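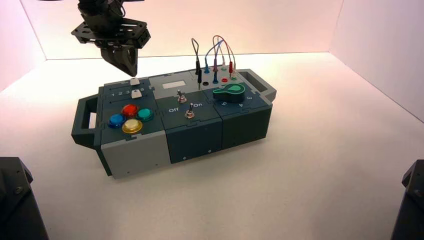
Tibor Boros asked whether the modules have to be joined before the wiring is finished, or whether each one can be completed on the bench and the row assembled last. Either order is acceptable. The Gusville workshop completes the modules singly and joins them at the end, and the instructions on this page follow that order.

Building and Checking a Three-Module Practice Board

Scope

This page covers the assembly and acceptance check of the three-module practice board used in the introductory controls course. It applies to the standard set: a slider and button module, a display and switch module, and a port and dial module. Boards with additional modules are covered separately in the Clarer supplement.

Before starting

Clear a flat surface large enough for the full length of the board with both handles fitted. Lay out the three housings with their tops facing up and confirm that the notches on adjoining edges match. Housings from the Zirneck batch have slightly tighter notches than earlier ones and may need light work with a fine file. Do not sand the outer panels.

The following tools are needed:

Small cross-head screwdriver
Adjustable wrench or nut driver for the switch collars
Fine flat file
Multimeter with a continuity setting
Soft cloth

All wiring is done with the board disconnected from any supply.

Slider and button module

Fit the slider track first. The numbers 1 to 5 must be readable by a person seated at the front of the board. Press the knobs onto their stems by hand. A knob that needs a tool to seat it has a burr inside and should be replaced.

Place the four buttons in their diamond: red at the top, teal at the right, yellow at the bottom, blue at the left. The order matters, as the printed exercises refer to the buttons by color and by position. Hand-tighten each retaining ring from beneath, check that the dome sits level, and then give the ring a further quarter turn. Overtightening will crack the ring.

Label each pair of button leads before moving on. Teal and blue are easily confused once the housing is turned over, and most of the faults reported in March were traced to these two leads.

Display and switch module

The display window is set into the light gray section of the top. Remove the protective film from the inner face only. The outer film stays in place until the board has passed its check.

Mount the two toggle switches with their collars finger-tight, then set the lower switch so that its lever travels squarely between the printed words "Off" and "On." Hold the body of the switch from beneath while tightening the collar. If the switch turns with the collar, the lever will end up at an angle to the labels and the step must be repeated.

Confirm with the multimeter that the lower switch is open when the lever points to "Off." A reversed switch is corrected by turning the body through a half circle, never by exchanging the leads. Exchanged leads make later repairs difficult to follow.

Port and dial module

Fit the banana jack ports along the rear edge. Tighten the nuts evenly, working from the center of the row outward. Each port should accept a plug with moderate pressure and hold it when the board is lifted by its handles.

Install the dial last. Turn it fully in each direction before fixing the knob, so that the pointer can be set against the true end of travel. The dial must not scrape the housing at any position.

Joining the modules

1. Set the middle module on the bench.
2. Lower the slider and button module onto its left side so that the notches engage from above. Do not push the modules together from the side.
3. Pass the connecting leads through the opening and plug them in.
4. Repeat with the port and dial module on the right.
5. Fit the screws along the lower edges, leaving each one loose until all are in place, then tighten in alternating order.
6. Attach one handle to each end.

The finished board should lie flat without rocking. If it rocks, loosen the lower screws, press down on the middle module and tighten again.

Acceptance check

Every board is checked before it is issued. With the supply connected, press each button once and compare the response with the check sheet. Move the sliders through their full travel, stopping at each number. Operate both toggle switches, then turn the dial slowly from one end to the other while watching the display.

The reading at the low end of the dial should be 195, and at the high end 3000. A high reading above 4000 indicates that the calibration link has been left out. A low reading of 75 or less usually means that the dial leads have been connected to the wrong pair of terminals. In either case, disconnect the supply before opening the housing.

Record the result on the sheet, remove the outer film from the display and wipe the top panels with a dry cloth. Solvent cleaners will lift the white printing.

Storage

Store boards flat on the shelf marked Major, with the handles facing the aisle at one end. Do not stack them, as the switch levers will bend. Boards awaiting repair carry a red tag on the left handle and are kept on the lower shelf until they have been checked again.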